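Review: Gomitz Bench Arm and Fixture Plate for Desktop Computer Work

Summary

Our Gresik shop reviewed the Gomitz arm to learn whether a machine can take over routine desktop repair. The price with gripper and plate was $2,000.

Parts Handling

Each part has its own holder, and the layout must be taught once.

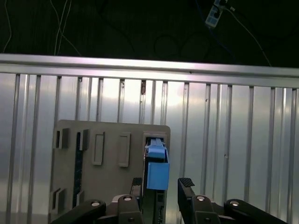 Drukdale wrote that teaching the layout took its staff 46 minutes, and that a person would have finished the repair by then. Our experience was similar.

Drive Work

A hard drive in its caddy is a fair test, as the part is stiff and easy to grip.

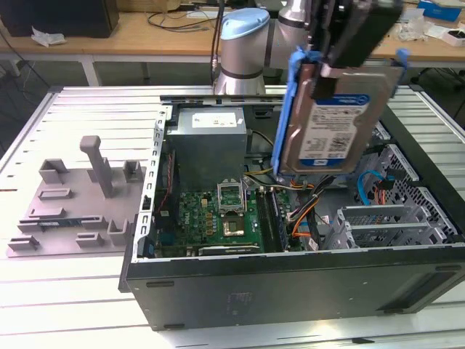
We rate the arm as suitable for this task under supervision. Cables are another matter.
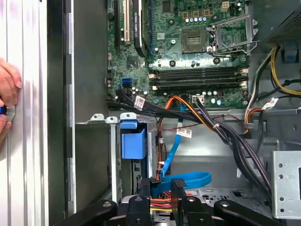
Loose wires shift between one computer and the next, and the 18 stored motions do not allow for this. Staff should plan to handle all wiring by hand.

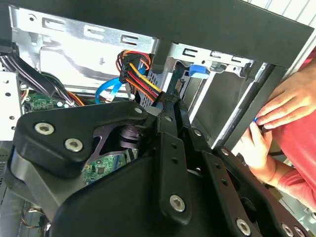 Rating

Suitable for training shops. Not yet advised for unattended repair.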